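The Second Pair of Fingers

Saimi Hyvönen had 7 evenings to choose between two grippers, and she spent the first one only reading the notes from Warncombe.
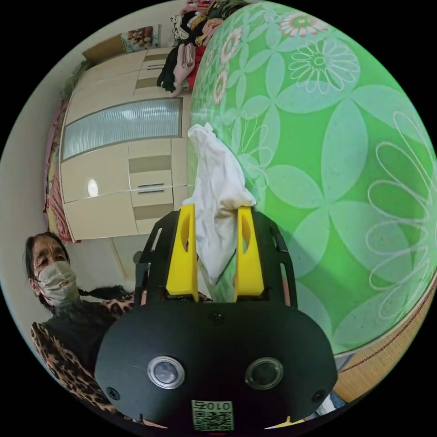
1. The yellow fingers

The notes were short. The yellow fingers held a crumpled white cloth well, somebody had written, and under this, in the same hand: but ask the woman with the braid.

Saimi did not know who had written it. She looked at the picture for a long time. The woman wore a mask and her eyes seemed to be on the gripper, and Saimi had the feeling of being watched by a person who had folded more cloth in her life than the whole company of Planel together.

She called the number on the last page. It rang for a long time.

"You are the one who decides?" said the woman. Her name was Tambunan, and she gave no other.

"I only write the report," said Saimi. "The others decide after it."

"Then write that the yellow ones are too polite. They take the cloth in the middle, like you take a cat. A cloth must be taken by the corner."

Saimi wrote down: corner.

2. The gray fingers

The second pair came from Grondosura in a box much too large for it. They were thin and gray, and hard at the tips. On her own kitchen table Saimi put out a pillowcase and tried to take it by the corner, as she was told. The gray fingers took it at once. They also took a piece of the tablecloth, and a cup came after the tablecloth, and the cup was from her mother.

She swept the floor. Then she changed to the yellow fingers and tried the same corner. It slipped. She tried again and it slipped again, and at the third time it stayed.

In the table of her report there was a column for the grip and a column for the time. There was no column for cups. She made one.

3. The report

On the last evening she called again.

"The gray ones are faster," she said. "But they don't feel when they have too much."

"And the yellow?"

"They let go too early."

"My husband was like this when we folded sheets," said Tambunan. "I told him every time – wait until I pull. After some years he waited."

Saimi looked at the yellow fingers on the table. There was a setting for this in the controller, a small delay before opening, and in all her trials she had left it at zero. She had thought of it as a thing for later.

"Are you still there?" asked the woman.

"Yes," said Saimi. "Can you stay on the phone a little? I want to try one more time."

She heard a chair being moved at the other end, and then somebody sitting down. She changed the number, laid the pillowcase flat, and took it by the corner.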